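Where chore robots stand, end of January

Wednesday, January 31, 2024

A reader wrote in after my last post to ask whether I had gone soft on the subject of household robots. The short answer is that my position has moved a little, in one direction, on one class of task. The long answer follows, and most of it concerns what I mean by "done."

I spent eleven years in packaging automation before I started writing this blog. On a packaging line the word "done" has a number attached. A cell that places a carton flap correctly 98 times in a hundred is a bad cell, and someone stands next to it all day clearing the other two. Household tasks have no such number because no one has ever written the specification. Ask three people in one house what a tidy living room is and you will get three acceptance tests, none of which is complete.

So for the past year I have kept my own list. It has 16 chores on it, each written out with a start state, an end state and a time limit. I wrote them in August, before reading any of the current papers, so that I wouldn't tune them to whatever the papers were good at. Some are full chores (empty the dishwasher into the right cupboards) and some are fragments (hang one shirt on one hanger). For each I note the best unedited, real-speed result I have found by any group, and whether the arm was running on its own or being driven by a person. A surprising share of demonstration clips leave that second item out, and when they do I log the chore as driven.

Counting that way, the tally is 8 chores attempted by a machine acting alone, and three finished inside my time limit. I am generous with the limit. It is set at four times what I need myself.

The three are all variants of the same thing: pick up loose objects from a surface and put them in a container. It has been the standard manipulation exercise for a long time, and I used to dismiss it for that reason. My view was that pick-and-place into a bin had been solved on the shop floor decades ago and only looked new on a kitchen table. I now think that was wrong, or at least that I was comparing two different jobs with the same name.

On the floor, the part is known. I have the drawing, the weight and the tolerance, and if the part presents badly I can change the feeder. The gripper fingers are cut for that part. When the part changes, the fingers change, and the line is down for a shift while Oratile Naidoo and I argue about shims. (Oratile ran changeovers at the Skiltville plant and still reads this blog. Hello.) The robot itself is a small portion of the cost of such a cell. The rest goes into making the world predictable within reach of the arm.

On a living room floor none of that applies. The objects are whatever a child owned that week. They are soft, or shiny, or they have a strap. There is no drawing for a stuffed animal. Its shape depends on how it landed. A grasp planner that assumes a rigid body will compute a contact point on a surface that then moves away by a centimeter when touched, and what happens next depends on how compliant the fingers are and how hard they close.

Soft toys are often described as the easy case, because they forgive a bad grasp. I would say they are easy to lift and hard to place. With a rigid block, the pose in the fingers after the lift is close to the pose you planned. With plush, you have hold of a fold of fabric or a limb, and the body hangs below it at an angle you did not choose. If the task only says "in the basket," that doesn't matter. If the task says "in a row, so the lid closes," it matters a great deal. Most published tasks say "in the basket."

The container gets less attention than it should. Tillonell, whose bench reports I have been reading since the fall, publish their failures by cause, a habit I wish were more common. In their latest batch of toy-tidying runs they list 63 failed attempts. The largest single cause, at 37, was not a dropped toy or a missed grasp. It was contact with the container: a finger on the rim during the approach, a toy catching on the edge during release, the whole container pushed along the table. A container with any weight to it stays put. A light one gets shoved, and then every position the system has stored for it is out of date.

This matches what I saw on lines. The collision you plan for is the arm against the fixture. The one you get is the payload against the fixture, because the payload is bigger than the model of it.

Woven baskets add a few difficulties of their own. The rim height isn't perfectly constant. The walls flex. The weave gives a depth camera a repeating texture, and depending on how the sensor does its matching, a repeating texture can produce confident wrong answers. A handle slot is a hole in a wall that the planner may or may not know about. Going the other way, taking things out again, the walls limit how wide the fingers can open near the sides, so an object resting against the wall needs a different approach from one in the middle. Anything with a loop or ring attached can catch a fingertip on the way out and bring a neighbor along.
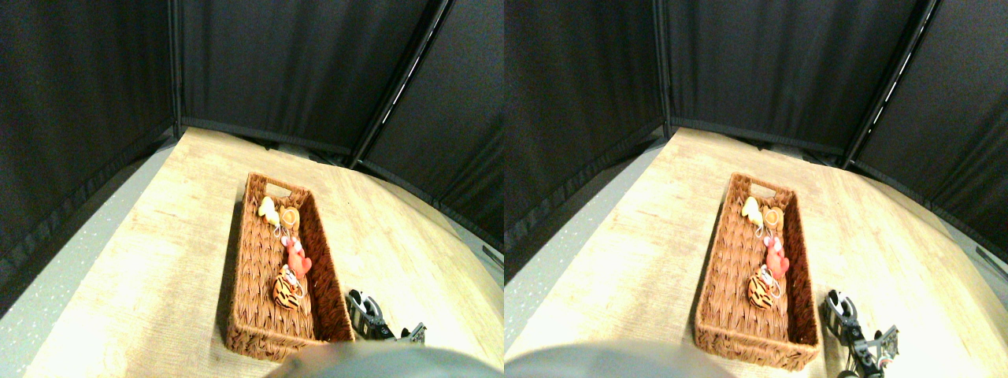 I should say something about backdrops and lighting, since two readers have raised it as a complaint. The argument is that a manipulation system tested on a clear table with curtains around it has been tested in a laboratory, and therefore proves nothing about a home. I have less patience with this than I used to. Controlling the background is how you find out which part of the system is failing. If the arm can't sort four objects against plain cloth, there is no sense in carrying it into a den with a patterned rug. The fair complaint is about the write-up that reports the plain-cloth number and then uses the word "home" in the title.

What would change my mind further? I have three tests in view, and I will state them now so I can't revise them later.

First, clutter with consequences. Put one thing among the toys that must not be gripped hard, such as a pair of glasses, and keep the time limit. I have seen one group, Sirnton, attempt something like it. They slowed the arm to avoid damage and went over my limit by a wide margin. That is a respectable result and I logged it as a fail.

Second, recovery. At present, when a toy falls outside the container, most systems either stop or carry on as if it had gone in. A person picks it up without registering that anything went wrong. I want to see a machine drop an object, find it again somewhere it didn't put it, and finish. One instance would interest me. A rate would interest me more.

Third, the end of the chore. Tidying toys doesn't stop when the last toy is in the basket. The basket goes on a shelf. A single arm fixed to a table cannot do that step at all, and a mobile base that can do it costs more than the furniture in the room. I have yet to find a run in which the same machine filled a container, carried it, and put it away without a person in the middle.

As for dishes, laundry and beds, nothing to report. The folding clips are better than a year ago. They still begin with the garment spread flat, and spreading it flat is the hard half. The dishwasher clips begin with the door open and the rack pulled out. I opened a spreadsheet column last month titled "what a person did beforehand" and it is now the widest column in the file.

On the shop floor side the picture is different and duller. Mustonen have started selling a kitting cell with a general-purpose two-finger gripper and no part-specific tooling. You show it the parts, and it fills trays. Oratile visited a site that runs one and reported that it was slow, that it needed a person at intervals, and that the plant intended to keep it because the changeover had gone from a shift to a coffee break. I find that more persuasive than any of the home footage. A plant can put a price on a stop. It knows what the person clearing the stop is paid and how often he walks over. If the cell stays, the arithmetic worked.

Homes don't do that arithmetic, or do it badly. I timed myself putting the toys away after my sister's children left on Sunday. It took under two minutes, including the basket going on the shelf and one car retrieved from behind the radiator with a ruler. A machine that saves me those two minutes has to cost very little, need nothing from me, and be out of the way for the rest of the day. The last requirement rarely comes up in the papers, and it is the one my wife raised first.

The updated list is on the downloads page. I have added a column for container type and split "soft objects" into plush and cloth, which should have been separate from the start. If you have an unedited run of anything on it, at real speed, with the human's contribution stated, send it over and I will log it the same week.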